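Tableware at Nistgate House – Gallery

The Nistgate House reading room keeps a working collection of everyday tableware, which is lent to study groups and used at the monthly suppers. The gallery was prepared by Joana Cunha and Adesuwa Okafor and is revised each August.

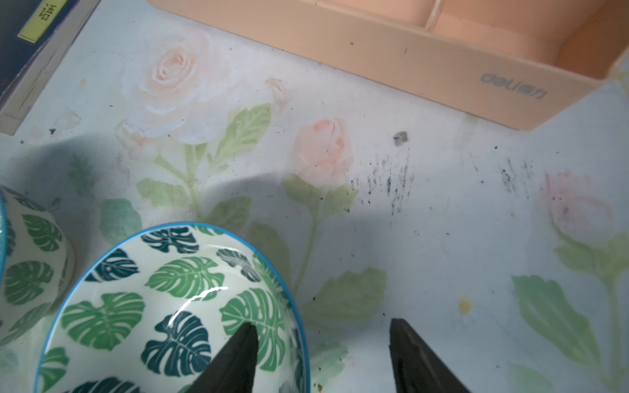

Reading time: 2 minutes

Bowls with monstera leaf pattern. Ceramic, glazed, with a blue rim. The leaves are printed in green and a deep blue-green on a pale ground, and the pattern is carried over both the inside and the outside. A book with a dark navy cover and a yellow label marked 语 lies close by.

The pattern entered the collection through a gift from Rui Azevedo, together with roughly 100 other pieces. Items on the open tables may be handled – visitors are asked to use both hands and to return each piece to its place.

Requests to borrow tableware should be addressed to Ermelinda Vieira at the Habte desk. Loans are made for two weeks and may be renewed once.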